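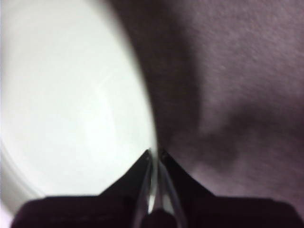
Wrist view, Bendham bench: bowl at left, cloth at right, fingertips at the rim.

The Rim Task

Elmarie Kekana had the arm on the second bench, the one nearest the radiator, and she had the log open at entry 316. The entry read: approach nominal, contact early, retry. So did the one before it.

The Skorkmont final allowed each school a single manipulation task. Bendham had drawn the bowl. The rules called for a white bowl on a soft cloth, grasped by the rim, lifted 150 millimeters, held, and set down without dragging the cloth. The cloth was the difficulty. A hard table gave the wrist a fixed height to work from. Cloth gave it a height that changed whenever someone smoothed it, and someone always smoothed it.

"Stop touching the cloth," Kekana said.

Engelbrecht took his hand away. He was the software half of the team and had been at the bench since four. He had written the edge detector in April and had defended it since then with diminishing force. It searched for the boundary between bright and dark along a line through the fingertips. On most runs it found the rim. On the others it found the shadow beside the rim and reported it with equal confidence.

"Exposure is too high," he said. "The inside of the bowl is clipping."

"The referee sets the lights."

"Then the threshold is wrong."

"What is it now?"

He told her. She wrote it down, crossed out the value above it, and asked him to change one thing only. He changed one thing. The arm went back to its start pose, paused for the length of the settling timer, and came down again. The fingers closed to their pre-grasp gap over the edge of the bowl. On the monitor the left tip lay against white and the right tip against mauve.

"Hold there," Kekana said.

He pressed the key. The motors kept up their low note.

She compared the commanded position with the measured one. The difference was small and it was in z. She scrolled back through the week. It had been in z every time, with the same sign, across 23 sessions and two batteries of calibration. A threshold did not do that.

"Who entered the tool length?"

Engelbrecht looked at the monitor for a while. "It came from the Lultance sheet."

"For which fingers?"

He opened the sheet. It gave the length for the short fingers, the ones the club had used the previous season. He read the number aloud and then measured the present fingers with the caliper, twice, and read that number aloud as well.

Kekana typed the new length into the configuration file at line 1456 and saved it. She did not say anything about the edge detector. Engelbrecht put the threshold back where it had been before supper.

"Entry 317," she said. "Tool length corrected. Cloth not touched."

"I touched it earlier."

She added that to the entry and reached for the key.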